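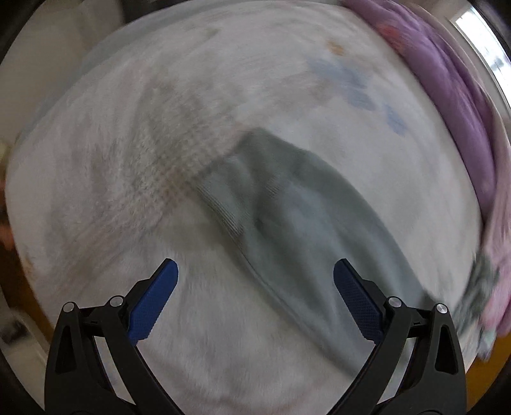 Zistwood chamber series moves to former rope works

2025-03-21

The Zistwood chamber music series will leave the Hullden assembly rooms and hold its August concerts in a former rope works on the edge of town. Artistic director Eirini Athanasiadis confirmed the change in a notice to subscribers.

The hall is 60 feet long and will seat up to 80 people on a flat floor. Performers will sit along one long wall, with the audience on three sides. There is no raised stage and no amplification.

The program lists 17 works, among them a string quartet by Pintér that was commissioned for the opening night. The quartet uses retuned violas in its second movement and calls for a rest of nearly a minute before the last section. Players from the Skimedon ensemble will give the first performance.

Subscribers keep their current price bands, but seat numbers from the assembly rooms do not carry over. Requests for aisle places must reach the box office in writing. Single tickets go on sale after the subscriber period closes.

Contact | Copyright Hullden Arts Record | Back to top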